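Murkmont Folding Work Table

The Murkmont is a folding table for classrooms, craft rooms and small shops. The white top wipes clean with a damp cloth and mild soap. The legs lock open with a push-button catch and fold flat for storage.

Two tables can be set edge to edge to make a larger surface. The connecting clips are sold separately in packs of 2.

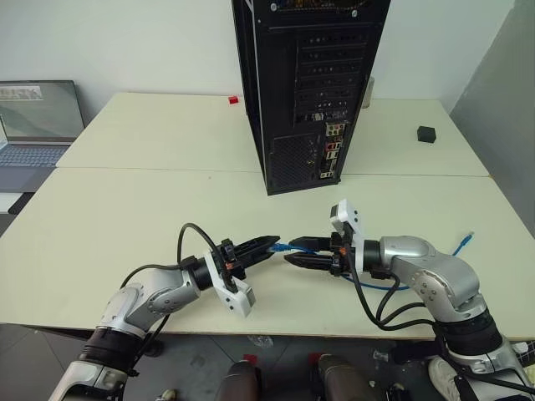
Leg height adjusts to 5 positions. Set all four legs to the same position before loading the table. Maximum load is 100 kg, spread evenly. Do not sit or stand on the top.

Replacement feet and catches are listed under Parts. Feet from the older Prado table do not fit.

Orders placed before 3 p.m. ship the same day. For school and bulk orders, contact Ramil Enriquez in sales.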